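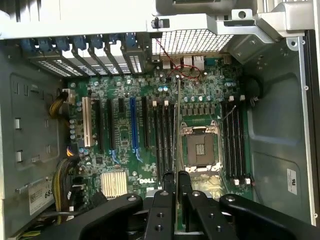 Den alten Rechner habe sie nie weggeworfen, weil noch die Steuerunterlagen darauf seien und sie nicht wisse, wie man diese sicher löscht, schrieb uns eine Teilnehmerin im ersten Durchgang. Das Gerät stehe seit dem Umzug im Keller, hinter den Winterreifen, und jedes Jahr nehme sie sich vor, sich darum zu kümmern.

Solche Antworten haben wir viele bekommen, und sie sind der Grund, warum wir jetzt weiterfragen.

Aufruf zur Teilnahme: Was geschieht mit alten Computern im Haushalt?
Studie Skeleck, zweiter Durchgang

Das Forschungsbüro Seneretti sucht 400 Haushalte, die uns über elf Monate berichten, welche Computer sie besitzen, welche davon noch benutzt werden und was mit den anderen passiert. Gemeint sind Desktop-Rechner und Laptops. Tablets und Telefone sind in dieser Studie nicht enthalten, auch wenn uns dazu oft geschrieben wird.

Am ersten Durchgang haben 1.505 Haushalte teilgenommen. Davon konnten wir 1.276 Fragebögen auswerten, bei den übrigen fehlten die Angaben zum Alter der Geräte oder der Bogen war nur auf der ersten Seite ausgefüllt. Der erste Durchgang war eine einmalige Befragung. Man konnte daraus sehen, wie viele Geräte herumstehen, aber man konnte nicht sehen, wann und warum jemand sich am Ende doch entscheidet, ein Gerät zu reparieren, zu verschenken, zu verkaufen oder zum Wertstoffhof zu bringen. Diesen Moment möchten wir nun besser verstehen.

Wen wir suchen

Sie können teilnehmen, wenn Sie mindestens 18 Jahre alt sind und in Ihrem Haushalt wenigstens ein Computer steht, der seit einem Jahr oder länger nicht mehr regelmässig benutzt wird. Es ist egal, ob dieser Computer noch funktioniert. Technische Kenntnisse brauchen Sie keine. Wir freuen uns besonders über Haushalte, in denen mehrere Generationen zusammen wohnen, und über Personen, die ein Gerät aus einer Erbschaft oder von einem früheren Arbeitgeber übernommen haben – diese Gruppen waren im ersten Durchgang zu klein.

Nicht teilnehmen können Personen, die beruflich mit Computern handeln, sowie Haushalte, in welchen jemand bei Seneretti oder bei Sterkano beschäftigt ist.

Wohngemeinschaften zählen als ein Haushalt. Bitte einigen Sie sich vorher, wer die Fragebögen ausfüllt, und wechseln Sie diese Person möglichst nicht.

Was Sie machen

Am Anfang füllen Sie eine Geräteliste aus. Für jeden Computer tragen Sie ein: die Art des Geräts, das ungefähre Kaufjahr, den Ort in der Wohnung und den letzten Zeitpunkt, an dem er eingeschaltet wurde. Wenn Sie die Marke kennen, schreiben Sie sie dazu. Die Liste braucht bei den meisten Haushalten weniger als eine halbe Stunde.

Danach erhalten Sie jeden Monat einen kurzen Fragebogen, online oder auf Papier. Er enthält immer die gleichen Fragen, damit wir die Monate vergleichen können. Hat sich nichts geändert, dann kreuzen Sie «keine Änderung» an und sind fertig. Auch diese Antwort ist für uns wertvoll, und wir bitten Sie, sie nicht auszulassen.

Wer möchte, kann zusätzlich ein Interview per Telefon geben. Es geht darin um die Geschichte eines einzigen Geräts: wozu es gekauft wurde, wer daran gesessen ist, was sich darauf noch befindet, und ob man es vermissen würde. Ein solches Gespräch ist freiwillig und hat keinen Einfluss auf die restliche Teilnahme.

Sie müssen Ihren Computer nicht öffnen. Falls Sie es trotzdem machen, weil Sie zum Beispiel die Festplatte ausbauen oder den Arbeitsspeicher weitergeben wollen, gibt es im Monatsbogen eine eigene Zeile dafür. Der Ausbau von Teilen zählt in unserer Auswertung als Weiternutzung. Bitte ziehen Sie vorher den Netzstecker.

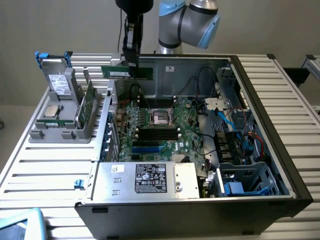

Entschädigung

Jeder Haushalt, der die Geräteliste und alle Monatsbögen zurückschickt, erhält nach dem Abschluss einen Gutschein. Seine Höhe steht im Informationsblatt, das Sie vor der Anmeldung bekommen. Wenn Sie früher aufhören, wird der Gutschein anteilig berechnet. Für das Telefoninterview gibt es einen eigenen Betrag. Porto für die Papierbögen bezahlen wir, die Umschläge liegen bei.

Auf Wunsch senden wir Ihnen auch unser Merkblatt zum Löschen von Datenträgern. Es wurde nach dem ersten Durchgang geschrieben und ist in einfacher Sprache verfasst. Man muss dafür nicht an der Studie teilnehmen.

Ihre Daten

Name und Adresse werden getrennt von den Antworten aufbewahrt und nach Versand des Gutscheins gelöscht. Ihr Haushalt bekommt eine Nummer, und nur mit dieser Nummer arbeiten wir weiter. Wir fragen nicht nach dem Inhalt Ihrer Dateien. Falls Sie im Interview davon erzählen, wird diese Stelle vor der Abschrift mit Ihnen besprochen.

Sterkano finanziert die Papierbögen und den Versand, erhält aber keine Antworten einzelner Haushalte. Der Schlussbericht ist für alle lesbar, und die Teilnehmenden bekommen ihn zuerst.

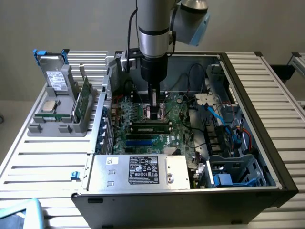 Desktop-Rechner mit abgenommener Seitenwand. Foto: Skeleck

Zeitplan und Anmeldung

Die Anmeldung ist bis Ende November 2021 möglich. Danach verschicken wir die Gerätelisten, und der erste Monatsbogen kommt vier Wochen später. Im Juni gibt es ein Treffen in unseren Räumen im Haus Acuña, bei welchem wir erste Zwischenergebnisse zeigen und Ihre Fragen beantworten. Das Treffen ist freiwillig, die Räume sind mit dem Rollstuhl erreichbar. Kinder können mitkommen.

Für die Anmeldung benutzen Sie bitte das Formular auf der Projektseite oder schicken Sie uns eine Postkarte mit Ihrer Adresse und dem Stichwort «Skeleck 2». Schreiben Sie dazu, ob Sie die Bögen online oder auf Papier möchten. Sie erhalten dann zuerst das Informationsblatt und die Einwilligung. Erst wenn diese unterschrieben bei uns ist, gilt Ihre Teilnahme als bestätigt.

Melden sich mehr Haushalte, als wir aufnehmen können, entscheidet das Los innerhalb der oben genannten Gruppen. Eine Absage schicken wir in jedem Fall, Sie müssen also nicht nachfragen.

Wer schon im ersten Durchgang dabei war, darf sich gerne wieder anmelden. Bitte geben Sie in diesem Fall Ihre alte Haushaltsnummer an, sie steht oben rechts auf dem damaligen Fragebogen. Haben Sie die Nummer nicht mehr, so genügt ein kurzer Hinweis im Formular.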